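Kitchen & Home Talk > Counters and surfaces > Speckled or plain?

radka_m
5/14/26
OK so we're finally replacing the kitchen counter and my husband and I are stuck. I want speckled, he wants plain white. My grandmother had speckled everything and I swear it never looked dirty! The quote from Grenard is $2925 installed, same price either way, so money won't settle it for us.
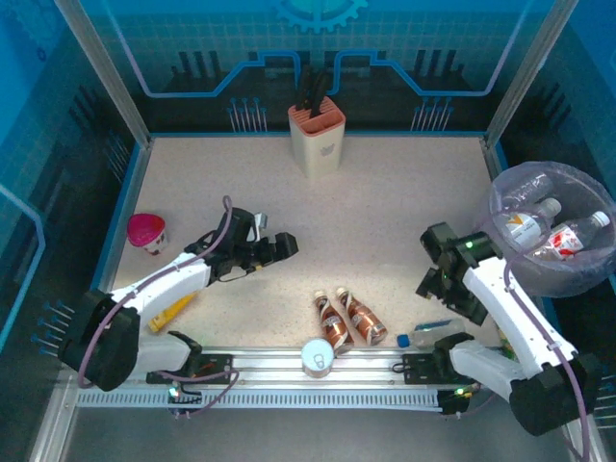 We have two kids and a dog and I do most of the cooking, if that matters. Anybody lived with both?

MurrayL
Had both. Plain white shows every coffee ring, but at least you know it's there. With speckles you find the jelly with your elbow. I'd go plain.

vikas.semwal
Gotta disagree with Murray. I wipe down twice a day no matter what, so hidden crumbs aren't a thing at my place. I do like a pale speckle with cream stuff sitting on it.
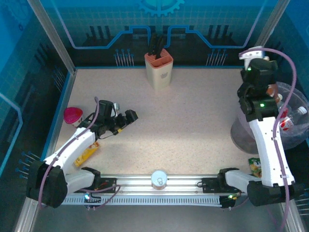
Cream knife block on speckled beige. The little gray cat on the front gets me every time.

MurrayL
Twice a day, good for you lol. Most people don't. And knife blocks are crumb traps too, get a magnet strip.

vikas.semwal
I tried a strip and hated it, but that's a whole other thread.

dev_dixit
Radka, get a big sample before you sign. The Sundico one I brought home was 3 inches across and told me nothing. Look at it at night with your own bulbs on, because those peachy bits can go pink on you.

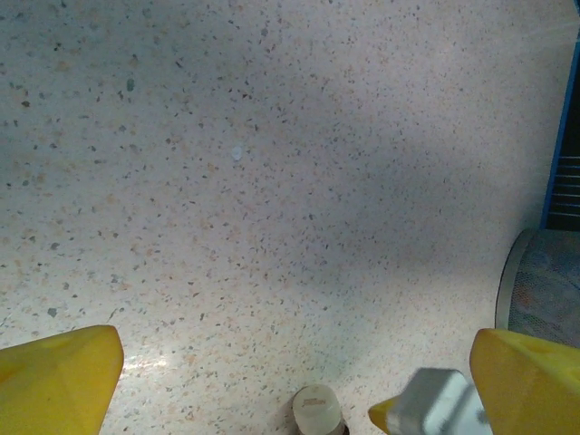
Pale with charcoal, brown, green and peach chips. Bluish on the left, grayer in the shadow.

radka_m
Ooh I like the green in there. Husband says it looks like lunch meat. Asking Grenard for a bigger sample tomorrow.

MurrayL
Your husband is right.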